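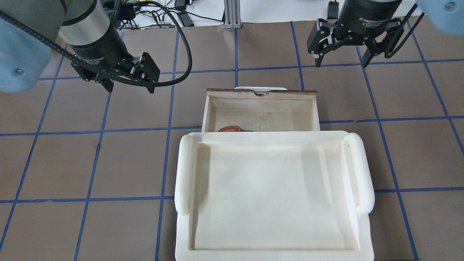
Speaker notes, Flustmont workshop evening, 21st February
Ilse Timmermans

Slide 1. Title

Say hello, say who I am. I rent bench space upstairs, I build furniture for a living, and the two-arm table is what I do after six. The talk is 20 minutes if I keep moving. Questions at the end, except for "what does that word mean," which can come any time.

Slide 2. What the thing does

Two arms, one table, everyday objects. I drive the arms by hand from a pair of smaller leader arms, record the motion, and train on the recordings. The software that handles recording and playback is Casteo. I wrote the bad parts myself.

The task for this winter is moving things between containers. Scissors out of a box, scissors into a tray. It sounds small. Leave it at that and go on.

Slide 3. The table

Brown top, blue tape in a grid. The tape is for me, so I can put objects back where they were for a repeat run. I laid it by eye in one evening and it shows at the crossings. Do not apologize for it, just say that the squares are a place to write down in a notebook ("box, middle, long side across") and that this has been good enough.

If someone asks about printed markers: tried them for a week, they curled.

Slide 4. The box

Plywood, open top, small half-round notch in one long wall. The notch is a finger hole left over from the drawer this design came from. I kept it because it tells me which way the box is facing.

Walls matter more than I expected. With scissors lying flat in a corner, the gripper has to come in steeply or it hits the rim. Show the clip where it hits the rim. Let it play twice.

Slide 5. The tray

Printed on the Zornent in the back room, white, with a tube-shaped handle on each side. 444 grams of filament, and the first one warped. Points to make:

The handles are round so two fingers can close on them without lining up perfectly.
The rim is wide and flat. It can sit right up against the box.
The inside walls slope. Things slide toward the middle, so a sloppy drop still counts.

Pass the warped one around. Get it back this time.

Slide 6. Grippers

Both are two-finger adaptive grippers, bought used. They were the biggest cost by far. The build total, without my time, is on the slide, and people can take a photo of it.

Good at: boxes, handles, anything thick. Less good at: scissors lying flat. The loop is the part to go for. Red-orange plastic on pale wood is easy for the camera, and I picked that pair for the color.

Mention cables. Leave slack at the wrist, more than looks right, then check it at the far ends of the travel with the motors off. I pulled out a connector in the first month.

Slide 7. Numbers

2,379 recorded runs so far. The target was 3,000 by the end of February and I will miss it.
38 runs thrown out in the last batch, mostly because I bumped the table.

Do not read the chart aloud. Point at the dip and say that was when I moved the box one square over — the policy had learned the spot and had to be shown the new one.

Slide 8. What I would do again

Cheap objects, written notes, one task at a time. Bolt the arms down before doing anything else. Keep power bricks and loose cable behind the work area, off the part where the arms move.

Slide 9. Next

Lifting the tray with both arms, one handle each. Dijkstra has offered the long bench for this if I clear it by ten. Files for the box and tray are in the workshop's shared folder, under my last name.

Questions. Repeat each one into the microphone before answering.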